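Teaching a gripper to pick up a ball, one try at a time

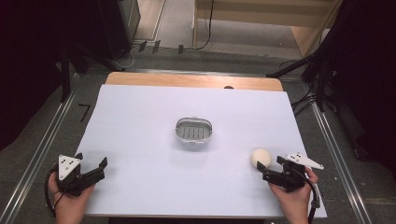
Utton, February

Naomi Chege has a ball, a dish and a number, and the number is what she wants to talk about. It's 800. That is how many times her group planned to do one small job by hand, with a gripper in each fist, so that a robot could learn it from the recordings. When I visited on a Thursday they had 688 they were willing to keep.

"People hear 688 and think we're done," she said. "I hear it and think, that's one ball and one dish."

Chege runs data collection at Temba, a small firm that sells training recordings to companies building robot arms. The job I watched looks like nothing. A cream-colored ball sits on a white board, next to an oval dish with slots in it. The person doing the showing holds two black grippers with cables running off them and patterned white plates attached, which let the software work out where each gripper is. Pick up the ball, put it in the dish, let go. Then set it up and do it again.

I asked why a grown adult has to do this at all. Robots have been picking things up in factories for decades.

"They've been picking up the same thing in the same place," Chege said. "If the part is where the drawing says it is, you don't need me. My customers want the arm to cope when it's somewhere else."

And does it cope?

"Sometimes." She waited a bit before adding to that. "On our own table, with our own ball, it's pretty good. I'd be careful about saying more."

I found that refreshing, given the brochure. Temba's describes a system that "learns the way people learn." Chege winced when I read it back to her. A child, she pointed out, will put a ball in a dish after seeing it done once, and will then put the ball in your coffee. The arm trained on her recordings has never tried the coffee. Move the dish to a part of the board where the demonstrators rarely put it and the arm may close its fingers on air.

She has used remote control too. At Bamard, her last employer, operators sat in a separate room and steered a real arm with a pair of handles. She doesn't miss it. The delay made everyone slow and cautious, and the recordings were slow and cautious as well – the robot picked up the hesitation along with everything else. A new operator needed 2 weeks before anything was worth saving. With the hand-held grippers, she says, most people are usable by lunch.

The drawback is one she brought up herself. A wrist does things an arm can't. "You'll see somebody do a lovely little twist to get the ball, and the arm we're collecting for just doesn't bend that way. So that one gets thrown out, and it was the nicest one of the day."

Who decides what gets thrown out? Mostly Chege, at a desk, at double speed. She rejects drops, bumps, long pauses and any recording where a sleeve hides the plates. She doesn't always reject a fumble that ends well, on the theory that the robot should see a recovery now and then. I asked how she knows the right share of fumbles. She said she doesn't, and that she hasn't met anyone who does.

Sessions are kept to 20 minutes. After that people start throwing the grippers forward to get it over with, and she can see it in the traces. The pay is hourly, which she fought for. Under the earlier arrangement, paid per recording, the ball always started in the same easy spot.

Before I left she let me try. The grippers are heavier than they look and you can't feel the ball at all, you just watch the fingers and hope. I got it into the dish on my fourth go. Chege looked at the playback and marked it for deletion.

The next customer on the list is Odeo, which wants cutlery. I asked how much of the ball work would carry over to forks.

"I've been told a lot of it will," she said. "I've scheduled it as if none of it does."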